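Bedroom trash day at the Surkis guest rooms

Small wastebaskets are my favorite two-minute chore. I buy liners in boxes of 300 and keep a few by the door.

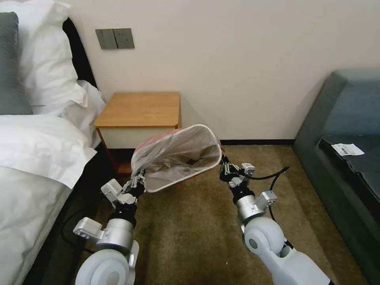 Bianca Matei got me into folding the plastic over the rim – it stays put so much better!

White bin, brown carpet, wood-topped nightstand, and a bag to sort out.

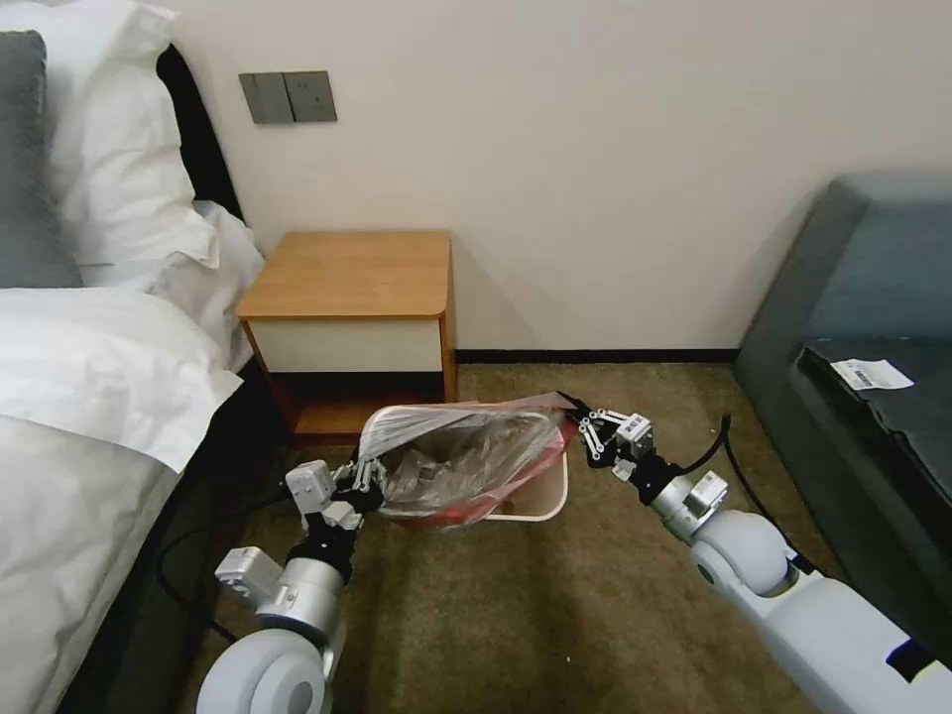

How often should a bedroom bin be emptied? Every checkout, and every other day for longer stays.

I like the bin close to the nightstand, where people reach for tissues. 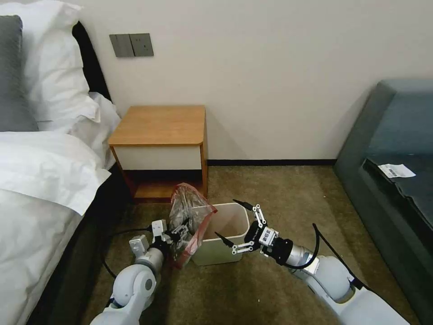 Bigger liners are worth the extra pennies, by the way.

Bag on the carpet, top gathered up.

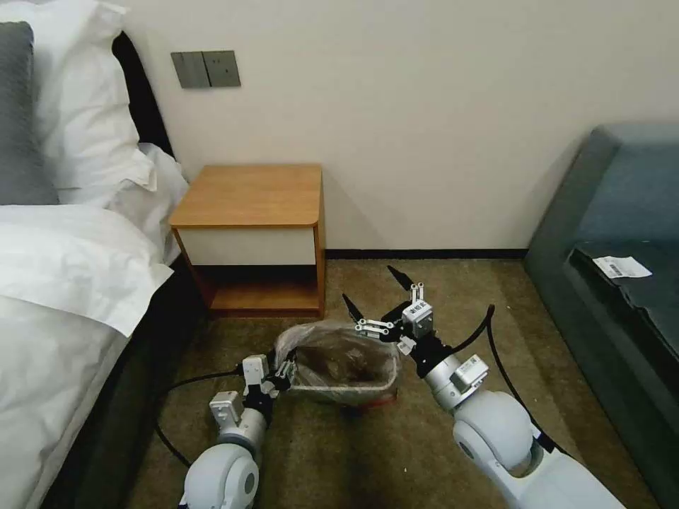
Next up is the bathroom, and I still owe you my towel post!

Contact | © Bogdan Barbu | Back to top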